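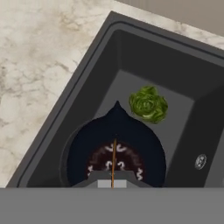

*Marble benchtop with a dark inset sink*

## Booking deposits: results from the winter trial

Vimholm and its sister dining room, Prurnitton, have completed the trial of card-held deposits on dinner bookings. The trial covered 2,752 bookings across both venues and closed before the current menu change. Lunch, bar seating and walk-ins were excluded, as were private functions, which already operate under a separate contract.

Under the trial settings, a card was authorised at the time of booking and no funds were taken. A charge was applied per cover where the party failed to arrive, or where it cancelled inside the cut-off. Parties that arrived short by one cover were not charged. Parties short by two or more were charged for the difference, at the discretion of the floor manager.

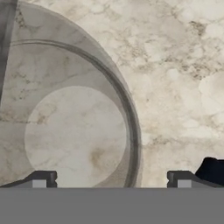
The cut-off was set at 4 pm on the day before service. Prurnitton had asked for a same-day cut-off, on the grounds that much of its trade is from nearby offices and books late. This was tested in the final weeks and withdrawn. Tables released on the afternoon of service were resold less often than those released the previous evening, and the kitchen had by then portioned fish for the full book.

Waitlist behaviour also changed. The booking platform, Brillumico, sends a released table to the waitlist one party at a time, with a hold of five minutes per offer. At the default setting of 15 minutes, early-evening tables were frequently still cycling through the list when service began. Operators using the same platform should check this value, as it reverts to the default whenever a new seating plan is published.

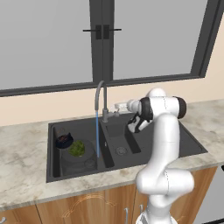
**Ekene Adeleke**

Disputed charges were handled by Adebayo Ekwueme at the Vimholm office. Most concerned the wording of the confirmation message, in which the cut-off appeared below the parking directions. The message has been reorganised so that the cut-off and the charge per cover appear in the first three lines, ahead of the address. The same text is now used for the reminder.

The deposit will continue at both venues from 7/13/23 for parties of four or more. Smaller parties will book without a card, except for the counter at Prurnitton, where every seat carries the deposit.
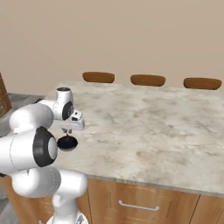 **Can a diner move a booking to another night without being charged?**

One change of date is permitted without charge if it is made before the cut-off, and the card authorisation transfers to the new booking. A second change is treated as a cancellation and the party must rebook.

Gift vouchers can't be used to secure a table under the current settings. They remain valid as payment for the meal.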